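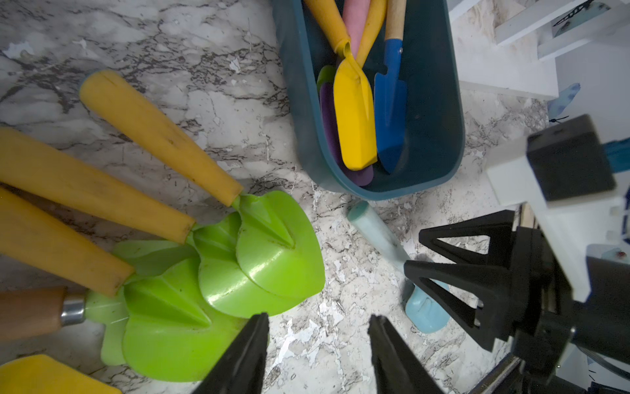

relu_rusu wrote:
Sort by handle first, color second. I did ours by color one summer and the kids had it undone before lunch.

skimik4000 wrote:
Hm, I'm going the other way on this. Kids go straight for a color! My two will fight over a purple scoop and walk right past three perfectly good trowels. Handles are a grown-up thing to care about.

mach_garden wrote:
Original poster again. Thanks for all the answers, I love that I asked about a bin and got a whole page in one evening. To fill in what I left out: these are the children's tools for our garden corner, and they all go in one dark teal bin with rounded corners. It's a mix of plastic and metal, some with wooden handles, some yellow, collected over years of yard sales and hand-me-downs. The lime green heads are the kids' favorites by a mile (I think because they look a bit like leaves).

My trouble is heads up or heads down. Right now I'm team heads down, handles sticking up, so a small hand can grab one and go. The bin looks so cheerful that way!

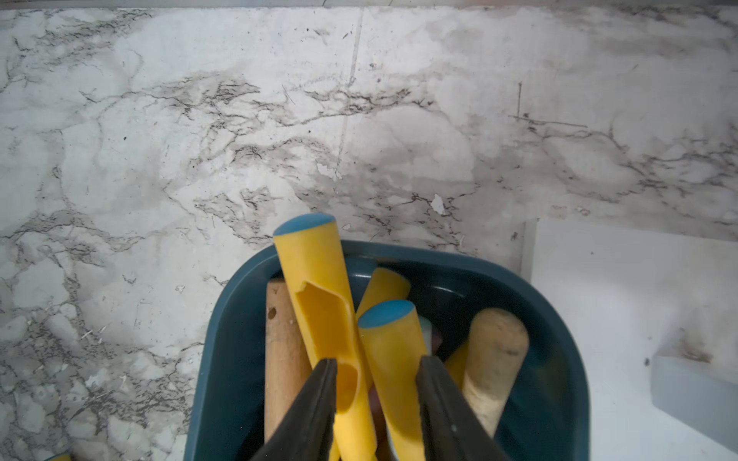

The downside is that once it's crowded you can't tell a scoop from a trowel until you pull it out, and then three others come with it. So do I get a second bin, or thin out the collection?

Guðlaug Skov wrote:
Second bin, no question. Short plastic things in one, long handles in the other. We have 7 kids through here in July and that's the only setup that ever lasted a month.

skimik4000 wrote:
Or thin it out. How many yellow handles does a person need?

Guðlaug Skov wrote:
More than you'd think, if they all want the same one.

relu_rusu wrote:
I'd leave the handles up but stand the wooden ones along the sides. They're stiffer and they stop the rest from flopping over. Also, if any of them have a hole drilled in the end, run a loop of string through and hang it on a nail. Frees up a lot of space.

mach_garden wrote:
Ooh, one of the wooden ones does have a little hole! I've been looking at it for ages and never thought of string. Trying that tonight.

canetico wrote:
Do you rinse them before they go back in? I keep a bucket by the door and everybody dunks. Otherwise you get an inch of dirt in the bottom of the bin by fall.

mach_garden wrote:
Sometimes, ha. Mostly I dump it all out on the counter once in a while and wipe down the bin. Marble pattern hides a lot of crumbs, but the surface is peeling in places so I shouldn't be too rough with it.

Guðlaug Skov wrote:
Put an old towel down first. Metal trowels will chew up a counter like that.

mach_garden wrote:
Good call, will do. I'll start with the string and see if I still want a second bin after that.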